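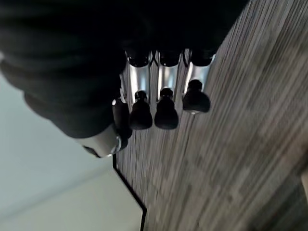 A wooden surface, the subject of today's very long post.

How I Clean, Sand and Oil a Wooden Tabletop
Posted July 25, 2018

I've been promising to write up my tabletop routine since before Munent was even a proper blog, and I keep getting emails about it, so okay, let's do this! Get a coffee. I go on a bit.

Our kitchen table is an Ulel, the long one, 61 inches, bought secondhand with one wobbly leg and a top that had clearly been through some dinners. I've redone it more times than I probably needed to (I like sanding, I find it calming, leave me alone) and I've made most of the mistakes you can make along the way. What follows works for solid wood that you want to finish with oil. If your table has veneer on top, please don't sand it the way I do. The layer can be very thin, and once you're through it you're shopping for a tablecloth.

If you aren't sure which you have, look at the ends of the boards. On solid wood the lines on the top carry on over the edge and turn into end grain. On veneer you'll usually find a separate strip glued along the side, or the pattern just stops. Peek underneath too.

What I use

Dish soap and warm water
Two soft cloths that don't shed
A plastic scraper, or an old gift card
Sandpaper in 120, 180 and 240 grit
A cork sanding block
A vacuum with a brush attachment
Flanuvby table oil, the clear one
A stack of cotton rags (cut-up T-shirts are perfect)
Gloves
A dust mask
A metal can with a lid, and some water, for the used rags

I get the oil at Nolte, our hardware store, where it lives in the back aisle and the shelf tag says 2126. I only mention the number because they keep it next to the tinted version and the cans look the same, and yes, I have gone home with the wrong one. Twice. A small can does our table with plenty left over.

Find out what's on there now

Before you sand anything, put a few drops of water on the top in a spot that gets used a lot and go do something else for ten minutes. If the water sits there in beads, there's still a working finish. If it soaks in and leaves a dark patch, the wood is thirsty and ready for oil.

Beads mean one of two things. Either it was oiled not too long ago, in which case you can probably stop at a good wash and save yourself the afternoon, or there's varnish on it. Varnish feels a little like plastic under your fingernail and tends to flake or scratch white. Oil won't go through varnish, so all of that has to come off first, and for a whole tabletop I'd borrow a machine sander for that part. By hand you'll be there until December.

One more thing about age: if the finish is really old, or you have no idea what somebody painted on it decades ago, test it for lead before you make any dust. The kits are easy to find.

Washing

Wipe off the crumbs, then wash the whole top with warm water and a tiny squirt of dish soap. Wring the cloth out hard. You want damp, never dripping! Do the whole surface, edges included, then go over it with a second cloth and plain water, then dry it.

For sticky spots, lay the damp cloth over them for a minute or two and then nudge them with the scraper, going along the grain. Candle wax comes off better cold, so put a bag of ice on it first and pop it off in pieces. Jam, I have discovered, just takes patience.

Now let it dry completely. I give it overnight. I used to give it an hour, and then my sandpaper clogged up and I'd stand there complaining about the sandpaper.

Sanding

Start with 120 only if you've got rings, scratches or rough patches. If the top is just a bit dull, skip right to 180. Wrap the paper around the block and go with the grain, long even strokes from one end to the other, overlapping as you move across. Light pressure. When the paper stops biting, change it, even if it feels wasteful.

The temptation (I know, I've done it) is to find the worst stain and go at that one spot until it's gone. Don't! You'll make a little dip, and you won't see it until the light comes in low across the table at breakfast, and then you'll see it every single day. Work out from the stain in a wide area and blend it in. I left one dark ring on ours on purpose when I realized how deep it went, and I've grown pretty fond of it.

Vacuum between grits. Little bits of coarse grit left lying around will scratch under the finer paper. After 180, vacuum, then wipe the top with a barely damp cloth and let it dry. You'll notice it feels fuzzy. That's the grain lifting, and it's good to have it happen now, before the oil. Then 240, very gently, just enough to take the fuzz down. Vacuum again and wipe with a dry cloth.

Stop at 240. I once went up to 400 because I'd bought a pack and was enjoying myself, and the wood got so smooth that the oil barely went in.

Round over the edges a tiny bit while you're there, two or three light strokes. Sharp corners wear through first.

Oiling

Open a window, put gloves on, and cover the floor. Stir the oil, and read the can, because drying times differ from one oil to the next and the can knows more than I do.

Try it underneath first! Even clear oil makes wood darker and warmer looking, and some people hate the change. Elfriede Schwerdtfeger, who left me a wonderfully long comment on the bench post, said she oiled a pale tabletop without testing and then had to repaint the chairs to go with it. The chairs were the bigger job.

Pour a small puddle, maybe the size of a cookie, and spread it with a rag in circles, then finish with strokes along the grain. Do a section you can comfortably reach, then the next. Everything should look evenly wet. Leave it for fifteen minutes or whatever your can says, and if a spot drinks it all up and goes dull, give it a bit more.

Then wipe. Wipe like you've changed your mind about the whole thing and want it all off. Any oil that's left sitting on top turns tacky, and tacky is the number one problem people write to me about. Take a clean rag, go over everything, then take another clean rag and do it again. Don't forget the edges, where drips like to collect.

Let it dry overnight, then do a second thin coat the same way. On bare, freshly sanded wood I do a third. If it feels rough between coats, a light pass with used 240 fixes it, and then wipe the dust off.

Give the underside a coat too if you sanded all the way back. It doesn't have to be pretty.

The rags, please read this part

Rags with drying oil on them can heat up all by themselves and catch fire. Really. Never ball them up and toss them in the trash. I put mine straight into the metal can, fill it with water until they're covered, and put the lid on, then take it to our household hazardous waste drop-off. Check what your town wants you to do with them.

Using the table again

You can put light things on it after a day or so, going by the can. A full cure takes longer, often a couple of weeks, and until then I use placemats, wipe up spills right away and keep hot pans far away from it. Don't lay a plastic tablecloth over it in that time either. It needs air.

After that it's easy living. Damp cloth, a little mild soap if needed, dry it off. No scouring pads, no bleach spray. I do the water drop test every few months, and when it starts soaking in, it gets a wash, a quick once-over with 240 and one thin coat.

If it went wrong

Sticky after two days: rub a little fresh oil over it to loosen things up, wait a few minutes, then wipe it all off hard. If that doesn't help, sand lightly and do one thin coat.

Blotchy: usually uneven sanding, or soap that didn't get rinsed off. Another thin coat sometimes evens it out. Sometimes it doesn't, and you're back to 180, sorry.

White ring from a wet glass: let it dry for a day first, since plenty of them fade. Then 240 and a dab of oil.

Black marks: often water plus something iron, like the bottom of an old can. Sanding gets the shallow ones.

I'm doing the matching bench next, and that one has drips of old paint on it, so I'll post about it once I've figured out the legs.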